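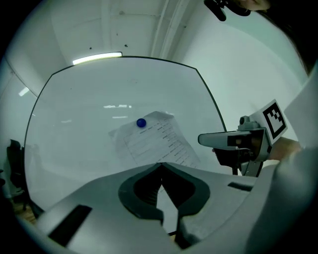
Ultine Adds Wall Boards and Magnets to Its Workplace Refit Program for Ostport Offices

OSTPORT, 4 June 2025 – Ultine, the office furnishing and refit company, today announced that wall-mounted whiteboards, magnets and printed notice sheets are now part of its standard refit program. The change applies to all new contracts signed in Ostport and the surrounding district. Existing clients may add the boards to a current contract without a new site survey.

The decision follows a trial in 13 workplaces, among them two print shops, a dental laboratory, a freight office and the administrative floor of the Baxter Building on the harbor side of the city. The trial began in December and covered the choice of boards, their height on the wall, the lighting above them and the way in which staff post and remove papers.

"Our clients had been asking us for desks, chairs and storage, and then buying their own boards afterward," said Sandrine Pichon, managing director of Ultine. "The boards arrived late, in sizes that did not suit the wall, and were often hung wherever a stud could be found. We would like the board to be on the plan from the first meeting."

What the Program Includes

Under the extended program, each shared work area receives one large whiteboard with a glossy writing surface in a pale grey-green and a thin dark frame. The color was chosen by the majority of the trial sites from four samples. Pure white boards remain available on request at the same price.

Each board is delivered with a set of round magnets, a tray, two erasers and four markers. Magnets are supplied in a single color for each room. Several trial sites reported that magnets moved from one office to another and were not returned, and a color assigned to each room has reduced the problem.

Ultine will also supply a blank notice template, which clients may print on their own equipment. The template has a short heading line at the top and a ruled table with space for names, tasks and dates. It may be used for cleaning rotas, delivery schedules, equipment bookings or any other list that is better kept on the wall than in a shared file.

Placement and Lighting

The trial gave particular attention to glare. Most of the participating workplaces are lit by ceiling-mounted tube lights, and a glossy board placed beneath a tube will carry bright streaks across part of its surface. Staff at the freight office noted that the upper third of their board was difficult to read from the nearest desks during the afternoon.

"Glare can be reduced a good deal by lowering the board or by moving it farther along the wall," said Jérémie Leblanc, who leads the installation team. "Where neither is possible, we suggest keeping the upper part for headings in thick marker and posting printed sheets at the center or slightly below it. Small print should never be placed in the brightest area."

Installers will now mark two possible positions for each board and ask a member of the client's staff to view both with all lights on before any holes are drilled. In rooms with exposed beams or pipes, the installers will record their position on the site drawing so that later electrical work can take account of the board. This step adds a short time to the visit and carries no charge.

For workplaces where glare cannot be avoided, a matte board is offered as an alternative. Clients should be aware that matte surfaces are harder to wipe clean and will show marker residue sooner than glossy ones.

Guidance on Posting Papers

Together with the boards, Ultine is publishing a two-page leaflet on the use of wall boards in shared rooms. It was written by Séverine Sabatier, who supervised the trial sites and visited each of them three times.

The leaflet recommends two magnets for any printed sheet that will remain in place for more than a day. A sheet held by one magnet tends to tilt, and its free corners bend and crease as people pass or write beside it. One magnet is sufficient for a short message that will be taken down the same afternoon.

Other recommendations in the leaflet are as follows:

Write the date of removal in the lower corner of every sheet.

Print lists in large type. Text that is comfortable to read at a desk is usually too small for a wall.

Replace creased or faded sheets when the list is next updated.

Leave at least half of the board free for writing.

Wipe the whole surface once a week, including the areas that appear clean. Smudges left by hands and old marker are easier to remove when they are recent.

Keep spare magnets on the frame or in the tray and away from the writing area.

"The participants did not need to be taught how to use a board," said Ms. Sabatier. "What they wanted was an agreement among colleagues on who takes the old papers down. In the offices where one person had that duty, the board was in daily use at the end of the trial. In two offices where the duty was left open, the same papers were still posted at my third visit."

Findings from the Baxter Building

The largest group of participants was based in the Baxter Building, where 558 employees share six floors. Boards were fitted in the copy room, in the corridor outside the mail counter and in both of the ground-floor meeting rooms.

Valentin Millet, facilities manager at the Baxter Building, said that the copy room board had proved the most useful of the four. "It replaced a door covered in tape," Mr. Millet said. "We had repainted that door twice. People now post the toner order and the machine bookings on the board, and the door has been left alone since the new year."

Mr. Millet added that the meeting room boards had been less successful at first. They were mounted behind the chairs at the head of the table, and speakers had to ask their colleagues to move before writing. Both boards were transferred to the long wall in the second month of the trial. The original holes were filled by the Ultine team at no cost to the building.

The corridor board remains under review. The corridor is narrow, and papers at shoulder height are brushed by delivery carts. Ultine has proposed a smaller board at a greater height, and a decision is expected after the summer.

Production and Supply

The boards are made for Ultine by Vekallow, a manufacturer of coated steel panels that has supplied the company with cabinet doors for several years. Vekallow has set aside a production line for the new product and has delivered a first batch of 1,097 boards to the Ostport warehouse. A further delivery will bring the total stock to 1,792.

"The panel is the same gauge of steel that we use for cabinet doors, with a different coating," said Aurélien Chauvin, production manager at Vekallow. "It holds a magnet firmly, and it can be cleaned with a damp cloth. We advise against abrasive pads and strong solvents, which dull the surface and make later marks more difficult to remove."

Frames are supplied separately and joined at the corners during installation. A damaged frame section can therefore be replaced without taking the panel from the wall. Clients who wish to change the position of a board within the first year may request one free relocation, provided that the new wall is suitable for the fixings.

Removal of Old Boards

Many workplaces in the district have boards that can no longer be wiped clean. Ultine will collect these at the time of installation and return the steel panels to Vekallow for recycling. Cork boards and boards with a plastic backing cannot be accepted at present. Clients are asked to remove all papers and magnets before the installers arrive, as unclaimed items will not be stored.

Availability and Orders

Boards may be ordered as part of a full refit or as a separate item. Orders for a single room will be delivered with the next scheduled visit to the district – clients will receive a delivery date in writing after the order has been confirmed. Schools and public libraries may request a loan board for one month before placing an order.

The Ultine showroom in Ostport has both surfaces on display, mounted beneath the same type of ceiling light so that visitors may compare them. Sample magnets and printed copies of the notice template are available at the front desk. Appointments are not required for visits to the showroom, although groups of more than six persons are asked to give notice.

The leaflet on posting papers is free of charge and will be included with every board. Workplaces that are not clients of Ultine may also request copies from the showroom.

About Ultine

Ultine plans, supplies and installs furniture for offices, workshops and public buildings. Its work includes desks, seating, storage, partitions and wall fittings, along with the repair and reuse of existing furniture. The company is based in Ostport, where it maintains a showroom, a warehouse and a repair shop.

About Vekallow

Vekallow produces coated steel panels for cabinets, doors and wall boards. It supplies furniture makers and refit companies.

Press inquiries regarding the refit program should be addressed to the office of Sandrine Pichon at Ultine, Ostport. Technical questions about the panels and their coating may be directed to Aurélien Chauvin at Vekallow.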